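Week 6 handout: notes from the Vandenberghe open day
Robots in service settings

If you missed the Tuesday visit, read these before section. If you were there, read them anyway, because half of you were in the hallway for the second demo.

Who we saw: Godelieve Hoekstra, runs the manipulation group at Vandenberghe. Her slides are not posted yet. I asked.

Two demos in the morning. First one was Lilerico, the shelf-picking line. Suction only, fast, not much to say that isn't in the week 4 reading. Second was Steltus, the two-armed one with the jointed hands, and that's what the rest of this is about.

Task for the Steltus demo: take a drink bottle from a table, hold it upright, hand it over. Sounds like nothing. Break it down the way we did in class:

1. find the bottle
2. pick a grasp
3. move the hand there without hitting the bottle or the table
4. close
5. lift, check it didn't slip
6. give it to the person, and know when to let go

Hoekstra spent most of her talk on 3 and 4. Her point: people watch the fingers close and think that's the hard part. But if the hand shows up in the wrong place the closing can't save you. She calls the bit right before contact the pre-grasp. Write that down, it will be on the problem set.
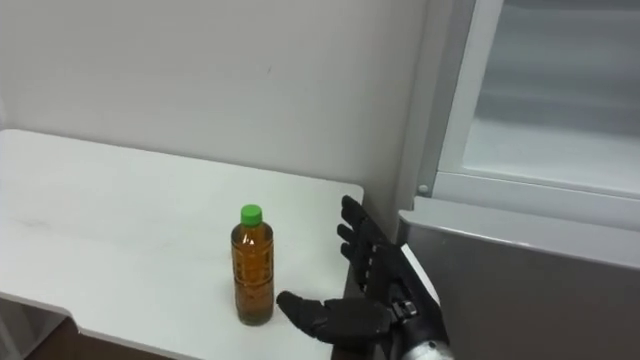

Pre-grasp, three things to keep straight. Opening has to be wider than the object plus your position error. Thumb and fingers need to end up on opposite sides. And the approach direction matters, since a full bottle pushed near the top will tip and a push down low mostly just slides it. Work out the tipping condition yourselves, it's one line with friction and the hight of the push.

Clear plastic is a pain for depth sensors. Light goes through it or bounces off wierd, so you get holes in the data. Somebody asked if they use the cap instead. Yes, sometimes. Cap is opaque, gives you a decent fix on the axis, then you work down from there using the known bottle size. A label helps if there's enough ink on it.

Numbers she gave for the bottle task: 1,264 logged attempts, 147 failures. So what's the failure rate? Do it now, you'll need it for question 2. She sorts failures by the step where they started, NOT the step where they got noticed. A drop during the lift is very often a bad pre-grasp.

Software side went by fast. Planner is called Mulell, in-house. It plans the arm path first and the hand shape second. I think that order causes trouble in tight spots near a wall or a cabinet, and she more or less agreed when I brought it up.

On the handover: let go when the person pulls, with a threshold on the pull. Too low and it drops the bottle on a bump. Too high and you're in a tug of war.

For section:
- one page, pick a household object and describe its pre-grasp, with a sketch
- question 2 from the sheet (failure rate, plus where you'd put sensors)
- bring your own notes from the visit if you took any

Next open day is in October, sign-up sheet on my door.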